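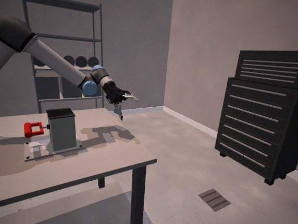

Mwanahawa Kirui wrote to ask if a simulated arm is enough for an open day, or if visitors feel let down when there is no real robot in the room. Her experience was that adults watched for a minute and left, while kids stayed as long as they could press something.

Ours was much the same, so the steps below are built around giving people something to press. We ran this at the Girura open day in April with one laptop, one big screen and a game controller. Set aside an evening to prepare and another hour on the day.

What you need

A laptop that runs your simulator without stuttering
A second screen, placed so people in the back can see it
A wired controller and a spare
Two people, one to talk and one to sit at the keyboard

Step 1. Choose one task

We used the red handle on the green cabinet. The arm starts in the air over the other side of the table with its fingers open to view, and the visitor has to bring it across to the handle. Most people understand the goal as soon as you say "get to the red part." We had planned a second task and dropped it the night before.

Step 2. Save the start pose

Put the arm where you want it, with nothing in the gripper and plenty of space between the fingers and the tabletop. Save that state and bind the reset to one key. Desta Chala put a sticker on ours. You will press it all day.

Step 3. Fix the view

Pick a view that shows the gripper, the whole cabinet and the handle together, then lock it. Visitors who can turn the camera will end up looking at the floor. Leave shadows on. The shadow on the table helps people judge where the hand is, and when we switched shadows off to gain speed, beginners had a much harder time.

Step 4. Slow the arm down

Cut the top speed to 30 percent. Gebremedhin Workneh wanted 40, and that is fine for anyone who plays a lot of video games. Map only the moves you need. We left the individual finger joints off the controller and used one button to close the hand.

Step 5. Run the session

Give each visitor 2 minutes. Start with a short run by the person at the keyboard, then hand over the controller and stop talking. If the arm gets stuck against the cabinet, wait a few seconds before you offer a reset. Some people like to work their way out of it.

Keep a line on the left side of the screen so that the next person can watch the one before.

Step 6. Expect these questions

Is it a video? Move the arm while you answer.
Does the real one move like this? Say which parts of your model you have checked and which you have not.
Can it break? The simulated one can't, so let small children try.

If the picture freezes

Close the log window first. Ours filled up after 70 resets and slowed everything down. If that doesn't help, restart the simulator and load the saved state from Step 2. Keep the controller plugged in while you do this or the buttons may come back in a different order.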